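Changing my phone after four years

Last updated: June
Reading time: 3 min

My old phone stopped charging properly in spring. I had to hold the cable at a certain angle and put a book on it, and in the morning the battery was often at 21 percent. I used it like this for two months because I don't like to choose phones. There are too many of them and the names are all similar.

In the end I bought the Trellora, the smaller one, with the 128 GB memory. I ordered it from the Nusgate online shop, where it was cheaper than in the store on Buchanan Street. The difference was 35 dollars. The delivery was quick, but the box came without a charger, only a short cable. I knew that many companies do this now. Still, I was a little disappointed, and my old charger works slowly with it.

I want to write first about moving the data, as it took me the whole evening. The phone offers to copy everything by cable or by Wi-Fi. I chose Wi-Fi, and this was my mistake. At 60 percent it stopped and showed a message that the other device was not found. The two phones were lying next to each other. I began again with the cable and then it went well, except for the messages from one chat application, which need a separate backup. If you use such an application, please make the backup before you start.
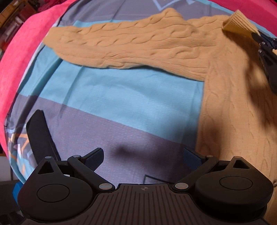

My notes were the other problem. I keep them in Flurngate, which is an application for lists and short texts, and I have more than 500 of them there. After I logged in on the new phone, the list was empty. I was quite scared for some minutes. Then I found that the synchronization was switched off in the settings of the old phone, maybe since I bought it. I switched it on, left both phones on the kitchen table and went to cook dinner. When I came back, the notes were there, but all of them had the same date, so now I can't sort them by time. I wrote to their support and I have no answer yet.

About the phone itself I can say mostly good things. The screen is bright enough to read at the bus stop at noon, which was impossible with the old one. The fingerprint reader is on the side, under the power button, and my thumb finds it easily. The sound in calls is clear. My mother says she doesn't have to ask me to repeat things anymore.

What I don't like is the back. It is very smooth and the phone slides down from the arm of the sofa by itself. I ordered a simple case with a rough surface. Also the keyboard suggests words in English when I write in my own language, even though I set both languages. I tried a different keyboard for one day and it was worse, so I returned to the first one and turned off the suggestions.

The battery lasts me from seven in the morning to late evening, with some music and maps. I don't play games, so I can't tell you how it is with them.

I haven't decided what to do with the old phone. The shop offers a little money for it, but with the broken charging port they will probably offer nothing. For now it is in the drawer with the other cables, and I use it as an alarm clock when I remember to charge it.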